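Re: [gripper-eval] Four-finger hand vs parallel jaw on soft furnishings
From: Dilruba Abeysekara
August 2026

Joaquín Alarcón wrote:

> Has anyone run the Dundmont hand against upholstery yet? We are still on the
> Gomden parallel jaw for everything, and it does well on rigid stock, but
> Nattawut wants cushions and seat covers in the next task set. Two questions.
> Does the wrist camera see enough of the fingertips to be useful for contact
> labelling? And which controller are you using, the stock one or Dranasby?
> I would like to avoid recabling the arm twice.

Joaquín,

We ran both through July. Short answers: yes, with reservations about the colour of the fingertips, and Dranasby. Longer answers follow.

1. Set-up

Both end effectors went on the same arm with the same wrist camera bracket. The jaw weighs less, so we redid the payload compensation at each swap. Yupin wrote a script for that and it is in the shared folder under her name. Controller gains were left alone between swaps. Target speed on approach was 100 mm/s, dropping to 16 mm/s for the last part of the descent.

2. Wrist view

The fingertips stay in view over the target, but the hand itself takes up a lot of the picture. Over a pale seat the black caps separate well from the background. Over dark fabric they do not, and Boonsong's segmentation lost the outermost finger often enough that we stopped using those runs for labelling. Depth of focus is the other limit. Anything close to the lens is soft, and exposure on cream vinyl needs to be fixed manually or the seams wash out. Two views for comparison, one with the fingertips over a chair seat and one over carpet.

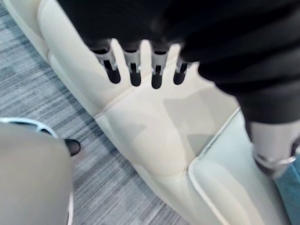
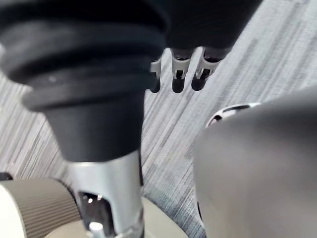 3. Grasp results

We did 145 attempts per end effector, split between seat edges, loose cushions and a folded throw. The jaw is better on the piped edges, where there is something narrow to close on. The hand is better on loose cushions and a good deal better on the throw. Neither is worth using on a flat, tightly padded seat panel. The hand slides and the jaw pinches nothing. If Nattawut's task set includes seat covers that are already fitted, I would ask him to specify a start from the edge.

Raw logs are in the usual place. Please ignore the first 14 hand runs, which were done with the old finger calibration.

4. Controller

The stock controller is adequate for the jaw. With the hand it gave us uneven closing across the fingers, worst at low grip force, and on soft targets low force is where you spend your time. Dranasby closes them evenly once the per-finger offsets are entered. It does need its own power lead, so you will be recabling regardless. Do it once, before you fit the hand, and route the lead on the outside of the forearm. Ours was on the inside at first and it limited wrist rotation.

5. Outstanding

The lighter fingertip caps from Sombatkul have been ordered but are not here. I will rerun the dark fabric portion when they are fitted. I have no figures for cap wear on vinyl and would be interested if anybody else on the list does.

If you want the Dranasby config file, tell me which firmware you are on first. The offsets table changed format between the last two releases and the older one will load without complaint and be wrong.

Dilruba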